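Fallwood Community Help > Robotics and Automation > Collecting demonstrations

Posted 29/08/2022 by Enska Training Desk

How should examples be divided when the starting arrangement repeats?

Our group is preparing a set of demonstrations for a learning system that is to move small objects between two trays. The operators guide the arm by hand and each attempt is saved as one example. We have been asked to deliver 3000 examples by the end of October, and the work is being done on a plain floor with the trays set down at varying angles.

Our difficulty concerns variety. The written procedure requires that the objects be rearranged after every attempt. In practice, operators tend to return each object to the place it came from, and a long run of attempts may therefore begin in nearly the same way. When we set aside a portion of the examples for testing, the system performs well on that portion. It performs poorly as soon as a tray is turned or the order of the objects is changed.

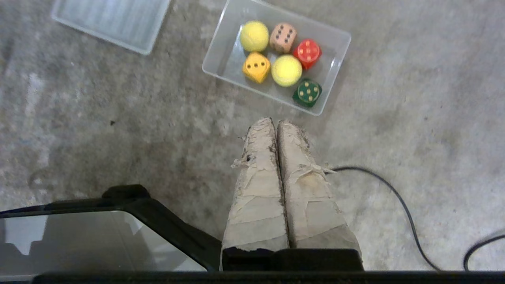
Sandhu replied that the same trouble had appeared in an earlier collection, and that the fault lay in how the test portion was chosen. We had been drawing single attempts at random, so an attempt used for testing could have a near twin among those used for training. We would be grateful for guidance on two points: whether the existing examples can be kept, and how the remaining work should be organized. There are over 39 sessions on record at present. Each has an operator code and a start time, but no note of the arrangement.

Pelton Lab Support

The existing examples should be kept. They remain valid records of the task, and discarding them would not correct the way in which they were divided. The division should be made again by session, so that all attempts from one session fall either in training or in testing. Where the same operator worked two sessions in succession without moving the trays, those sessions should be treated as one.

For the remaining work, we recommend the following procedure.

Prepare a list of starting arrangements before the session begins. The list should state which object goes in which position and the approximate angle of each tray. A spreadsheet with a random order is sufficient.

Change the arrangement after every attempt. Move the trays themselves after every 6 attempts, and vary the distance between them as well as the angle.

Record the arrangement number with the attempt. If an operator departs from the list, the attempt may be kept, but the departure should be noted.

Reserve several arrangements for testing only. They should not be given to operators during ordinary sessions - a separate sheet is the simplest safeguard.

Failed attempts should be saved under their own label. An object that slips from the fingers and is picked up again is useful material, provided that the recovery is complete and was not assisted by hand.

test_bench_north

Agree with the above. We just shuffle everything between runs and it has been fine for us. Also check your lighting, ours changed a lot in the afternoon and the scores dropped.

Fallwood Methods Group

One addition to the first response. Since your earlier sessions contain no note of the arrangement, the opening picture of each attempt can be reviewed and labeled afterward. We assigned 3 reviewers to this task, with each attempt labeled by two of them and the third consulted where they differed. Tray angle was recorded only as a broad group, as finer labels produced frequent disagreement.

The review may also show which arrangements are missing from the set. It is advisable to complete it before further sessions are scheduled, so that the list of starting arrangements can be weighted toward the gaps. Please note that an operator's preferred hand position can repeat even when the objects do not. If your schedule permits, hold out one operator entirely and report that result separately.

Filed under: Demonstration data, Test sets, Tabletop and floor tasks

This site uses cookies to remember your sign-in and display settings. By continuing to browse, you accept their use.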